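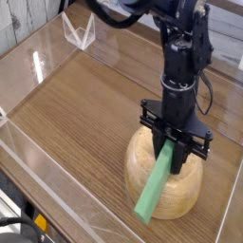

El brazo que no sabía soltar

Este mes os tocaba un número tranquilo, pero en mayo de 2025 el brazo de Grirnar ha decidido darnos conversación. La tarea es de las tontas: coger la barra verde, llevarla hasta el cuenco de madera y dejarla allí. Lanzamos 74 intentos seguidos y en 34 la pinza llegó a su sitio, recibió la orden de abrir... y nada, agarrada como si le fuera la vida en ello. Y lo peor, ¡el programa los daba por buenos! 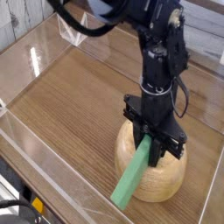

Yo le eché la culpa a la pinza, claro, y me pasé una tarde entera desmontando y volviendo a montar (perdón a los de Posa, que oyeron todos mis tacos). El fallo estaba en nuestro código: si la orden de abrir tardaba más de 60 milisegundos en confirmarse, Pedside la tiraba a la basura sin avisar y pasaba al paso siguiente. Con la barra todavía sujeta, el brazo intentaba volver al inicio, y ahí sí que me asusté, porque una barra así de larga puede engancharse con cualquier cosa.

Ya hay parche. Ahora, si no llega la confirmación, el brazo se para donde está y espera a que alguien le dé permiso. Si usáis la versión 2 de Pedside con el controlador Krajčí, actualizad antes de volver a encenderlo, por favor, y contadme si os ha pasado algo parecido.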